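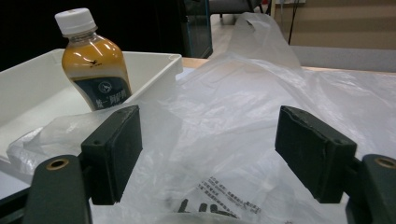
Can the old toner cartridges still be used in the replacement printers?
They cannot. The Urnholm units take a different cartridge, and any remaining stock should be returned to Stores by the end of September.

Dear colleagues,

Further to the query quoted below, I can confirm the position on scanning to shared folders. The replacement machines hold their own address book, and entries from the previous printers have not been carried over. Each department is asked to send its list of folders to the Print Service, quoting reference 2683.

Duplex printing in black and white is the default on all 35 machines. Colour remains available – please select it in the print window for each job.

Staff who release jobs by card need to register the card once at any machine. Jobs left in the queue overnight are deleted.

Regards,
Védís Damgaard
Print Service, Fludard

On 2022-01-06, Keyvan Akbari wrote:
> Dear all,
>
> Since the changeover, the device on floor 2 no longer offers our
> departmental folder when scanning. It asks for an address
> and then returns to the start screen. We also hold several unopened
> cartridges for the former printer. Could you advise whether
> these may be used?
>
> With thanks,
> Keyvan Akbari
> Accounts, ext. 2447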